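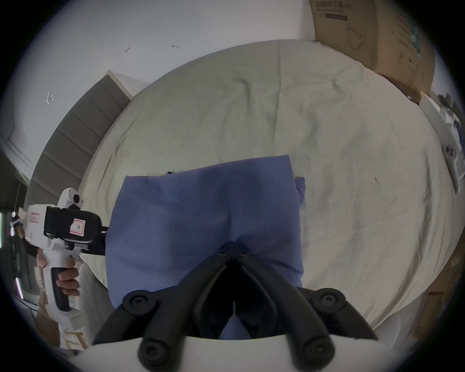
Folding clothes on the bed, or is a table really better?

Clastura Home Forum > Bedroom and Laundry > Folding and Storing

marjatta_h
Posts: 1044

Good evening to all. We moved in August and the bedroom is still half boxes, so for the moment all folding is done on the bed. My sister told me that this is a bad habit and that I should get a proper table for it. I don't have space for a table, and also I am not convinced.

My problem is with the blue T-shirt type of clothes, the soft cotton ones. When I fold them on the mattress, the fabric sinks a little, and when I press the middle the sides come up. I get a stack which looks fine from above, but the lower layer comes out at one side like a narrow strip. I can live with it in the pile. When I put it on the shelf I can see every crooked edge.

So I have two questions. Do you fold on the bed or on something hard? And do you make the sleeves first, or do you fold the whole thing in half first?

Marjatta Hirvonen

stakley
Posts: 318

Bed, always. Fifteen years and my back thanks me, well, it would thank me more if the bed was higher. Make the bed first and pull the sheet tight. If you fold on top of a duvet you are fighting two fabrics.

Sleeves first for me. Lay it face down, fold one side to the middle with the sleeve, turn the sleeve back, the same on the other side, then up from the hem.

Bustel
Posts: 77

I must disagree with stakley. A bed is too soft for cotton knits, and your picture at the top shows the same strip at the right side that I was getting for years. I bought a board the width of my shelf and put it on the bed when I fold. When it is finished the board goes behind the door. You don't need a table.

marjatta_h

Thank you both. Stakley, the sheet was pulled before I started, but it is a fitted one and the small wrinkles come back when I lean on the mattress. I tried your way with the sleeve this evening. I think my mistake is that I let go of the sleeve too early. It does not want to lie down and then it stands up like a little tent.
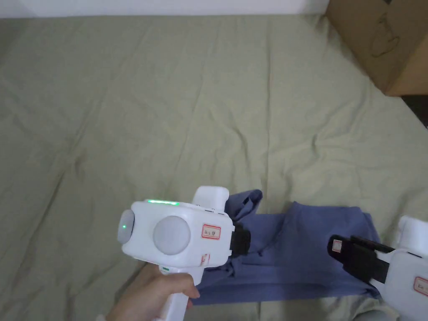 After that I smoothed it with the flat hand from the collar to the hem, and it helped for the body of the shirt. The sleeve I had to do again. Maybe this cotton is simply too old, it was washed many times.

Bustel, what kind of board? Something from the kitchen would be too small, I think.

Bustel

Mine is a piece of thin plywood, 43 cm wide, which I cut from the back of an old cabinet. I sanded the edges very well, otherwise it catches the threads. A piece of stiff cardboard will also do the job for some months, and if you just moved you must have plenty of cardboard.

åsmund_s
Posts: 9

Hello, I am new in this thread. I would like to say something about the shelf and not about the bed. If the storage is open, with no doors, then the fold matters for the eye. If it is a drawer, I would not spend one extra minute. What do you have, Marjatta?

Åsmund Solheim

marjatta_h

Hello Åsmund and welcome. It is a white open one, and it stands right next to the bed. I put the white things there first, and now one blue one has joined them. The dark brown furniture in the corner will get a different place when I have decided about the big box on top of it. You can see now why I have no space for a table.
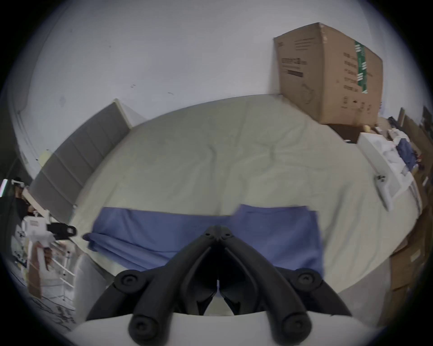
The bed side, with the white storage unit and the boxes that are still waiting

The walk from the bed to the shelf is one step, and this is the reason why I like to fold here. If I folded in the kitchen, I would carry the piles through the apartment, and in my experience the pile arrives in worse condition than it started.

åsmund_s

Then I understand that you want it neat. In an open unit I put the folded edge to the front and the loose edges to the back. From the front you see only one smooth line for each piece. Perhaps you do this already.

fraser_lane
Posts: 502

Can I be the difficult one? I think all of this is too much work for T-shirts. I fold in half, in half again, done. Nobody who visits me looks at my shelf. The time I save I use for ironing shirts, where it matters.

stakley

fraser_lane, but then you have a thick lump in the middle where the two sleeves meet. Four shirts like that and the pile leans over.

fraser_lane

My pile has four shirts and it leans a little. I accept it :)

marjatta_h

I have also tried the half and half way now, to be fair to fraser_lane. It is quick, I must admit. But when I wanted to open it and start again in the sleeve way, I pulled at the wrong layer, and this is the part where I always lose my patience.

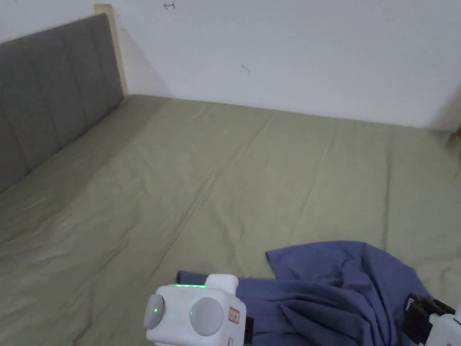 With a hard surface I could slide it flat with one movement. On the bed the cloth holds on to the sheet, and I must lift it, shake it and lay it down again. So on this point I give half of the truth to Bustel.

One more thing for people with a padded headboard like mine – it is a good place to hang the finished shirt over while you prepare the next one, if the wooden part at the end is smooth. Don't put wet things there, the padding dries very slowly.

Bustel

Half of the truth is enough for me. When you shake it, hold it at the shoulders and not at the hem. The hem stretches and then no method in the world will make it straight.

stakley

Agree with Bustel on the shoulders. I still say bed. Try standing at the long side and not at the foot end, so you don't have to reach. I kneel on a pillow when the pile is big.

åsmund_s

What about folding right after the dryer, while the cotton is warm? My own shirts become much flatter like this. When they have waited in the basket until the next evening I can't get the creases out by hand.

marjatta_h

I don't have a dryer, only the rack, so for me it is always cold cotton. But I can take it down from the rack a little earlier, before it becomes stiff.

I will cut the cardboard tomorrow from one of the moving boxes, 43 cm like Bustel has, and check first if it fits with the depth of my shelf. If it is too wide I make it smaller. Does the smooth side of the cardboard go up, or does it not matter?

Bustel

Smooth side up. And put tape around the edges.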